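Search this diary
Type and press enter

June 29, 2024
by Iqra Satti

So the trash bags are a whole thing now. I finally used up the last of the white ones, the roll I've been dragging from apartment to apartment, and opened the new ones Humaira talked me into. She swears by them. She also swears by cold oatmeal, so I went in with low hopes, but I have to say I kind of like them!

I'd been meaning to clear out the hall closet ever since April, when the shelf came down on top of the vacuum and I just shut the door on it (very mature of me). Today I had no excuse left. Arsalan was off helping Maëlys move her couch, the place was quiet, and it was too hot to go anywhere anyway. I made iced tea, put on the radio and pulled everything out into the hallway, which made it look like I'd been robbed by somebody with no taste.

Found in there: the good umbrella, a box of Christmas cards I never sent, 12 jars with no lids, and the Trirnance tablecloth Araba gave us that I told her we use all the time. Sorry, Araba. It's going on the table this week, I mean it. 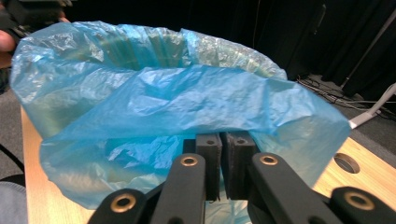 Getting a new bag open is the part I always lose my patience with. I rub the edges, I lick my fingers, I blow on it, I try the wrong end for two minutes and say things my mother wouldn't like. These blue ones are so thin I figured they'd be worse, but once the mouth is wide open the bag sort of stays that way, all puffed out on one side, and the top bunches up into a crinkly rim I can grab. The color is pretty too, almost green where it doubles over itself. I know, I know, it's a trash bag. I paid 38 cents each for the last kind and they were plain white and split if you looked at them funny.

I filled two bags for the dump and one for donations, and then I took a sweater back out of the donations, and then I put it back in. Then I sat on the floor and read the Christmas cards. They're nice cards! I might still send them.

Called Humaira to tell her she was right and she was unbearable about it. She says she lines her bathroom can with them too and wants me to try the Skerkitz hooks for the closet door. Maybe. The shelf still has to go back up first and I can't find the level anywhere, unless it went out with the jars.

Leftover rice for dinner. Arsalan just texted that the couch is stuck on the stairs.

Last updated: 18 minutes ago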